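Gripper build: pads are on, plates are next

The hand-held gripper that has been taking up the end of the bench at the Grinduneck shared workshop since November has reached the stage where it can pick up crockery. Work in the last month went into the fingers and the linkage, and most of it was slow.

The first set of pads was cast too hard. They held a block of wood well enough but skated on anything glazed, and they were scrapped. The current set is softer and blue, mostly because that was the color left in the tin. Each finger rides on a pair of flat levers, and the pivots were reamed again after the first assembly bound up at half travel. If you are copying the design, ream before you paint. The Skernon drawings call for a press fit on the lower pivots, and we now think that is a mistake. A sliding fit with a thin washer works better and can be taken apart with one driver.

Total parts cost so far is 47 dollars, leaving out the two motors, which came from the Sakalauskas parts shelf. Print time for the body and both side housings was 16 hours. The ribs on top of the body add a good part of that and could be left off by anyone in a hurry.

Plates were picked for this round because they are thin at the rim, smooth, and awkward to grip once tilted. The work was done on a kitchen counter with ordinary dishes and pots left standing around, so the fingers have to come in between other things.
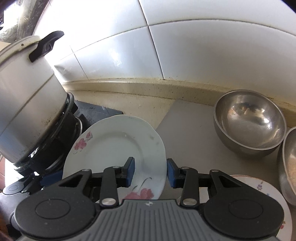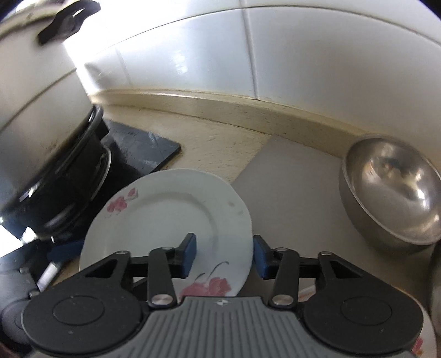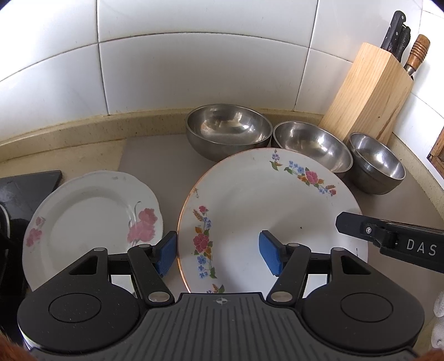

Flowered plates held between the blue pads on the kitchen counter.

Still on the list: a stop to keep the levers from closing past center, a strain relief for the cable, and a lighter spring. The grip force is set by hand for now and needs to be written down somewhere other than on masking tape. Bowls come after plates, then pot lids if the fingers open wide enough.

The drawings with the corrected pivots are in the Grulida folder on the workshop computer. Please save changes under a new file name. There are two spare sets of pads in the drawer under the drill press, free to anyone building their own, and the mold can be borrowed if it comes back clean.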